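Boiler work has begun on the steam pinnace Sadine, which has been out of the water at Brinbridge since February. The hull survey was completed first, and the owners' group has now released the money for retubing.

The boiler is a small return-tube type. Its working pressure was originally higher, but the inspector, Gayan Gunawardena, has set a limit of 70 psi until the new tubes have been through a full hydraulic test. Twenty tubes are to be replaced in the first batch. The old ones had thinned at the firebox end, where ash had been left to lie over several winters.

The compound engine needs less attention. Li-hua Yu stripped the low-pressure cylinder and found the bore slightly oval but within limits. New piston rings have been ordered from Kushwaha, and the slide valve faces have been scraped by hand. The air pump rod was scored along much of its length and will be remade in bronze.
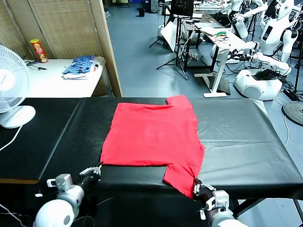

A red T-shirt laid out on the black-covered work table.

Planking is the larger cost. Three strakes on the port side, below the turn of the bilge, were soft at the butts. Sabine Oltmanns, the shipwright, has cut back to sound larch and will scarf in new lengths. The fastenings are copper, roved over, and 700 are on order. Some of the steamed oak timbers had cracked at the garboard and will be doubled, as full replacement would mean lifting the engine bearers.

Sadine was built as a tender for the harbour office at Clistudness and carried pilots and stores until she was laid up. Her second owner fitted a diesel, later removed, and the holes for its mountings are still visible in the bearers. They will be plugged with hardwood and epoxy.

Clyde Marchetti, who keeps the maintenance log, expects the hydraulic test before the garboards are closed up. The steam test follows, with the safety valves set in the presence of the inspector. Coal trials will be run alongside before she goes into the river.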